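3.2 Baskets and what goes into them
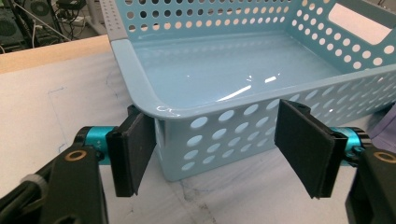

Small open baskets were the most common container in the households we visited, and people used them for very different things. In one kitchen a basket held tea, in the next it held batteries, tape and spare keys. We were interested in how the basket itself shapes what ends up inside. A perforated plastic basket like the light blue one in Figure 3 lets a person see a little of the contents from the side, and its rolled rim and handle cutout give the hand somewhere to go. Participants mentioned the handle more often than any other feature. Several said they chose a basket by how it came off the shelf and paid little attention to its size.

Figure 3. Perforated storage basket on a white tabletop, empty.

The sorting task was run in the Waltau study room, at a plain table, with the same set of household goods each time. The set was put together by Lakmal Siddiqui from the item lists collected in October, and covered kitchen, bathroom and desk goods. Participants were given 8 baskets and asked to put everything away as they would at home. They could leave baskets unused. No time limit was set, and they were free to move an item after placing it. Across all sessions we logged 897 placements, including items that were placed, taken out and placed again.

Two habits stood out. The first was sorting by kind, where all the pens go together and all the cloths go together. The second was sorting by occasion, where a person builds a basket for one activity, such as packing lunches or mending clothes. Most participants began with the first habit and moved to the second once the easy groups were gone. The leftover items were then put in whichever basket still had room, and this basket usually became the mixed one. More than 300 of the logged placements went into a mixed basket.

Side holes had a smaller effect than we expected. Small items such as clips and rubber bands were sometimes kept out of perforated baskets on the grounds that they might slip through, even when the item was clearly larger than the hole. One participant lined the bottom with a folded cloth before adding anything. Others ignored the holes for dry goods but wanted them for sponges and bath items, so that air could get in.

Our count treats a basket as mixed when it holds goods from 2 or more of the three source rooms. This is a coarse rule. A lunch basket with napkins and a marker pen counts as mixed, although the person who filled it saw it as one group. We return to this problem in Section 5, where the participants' own names for their baskets are compared with our labels.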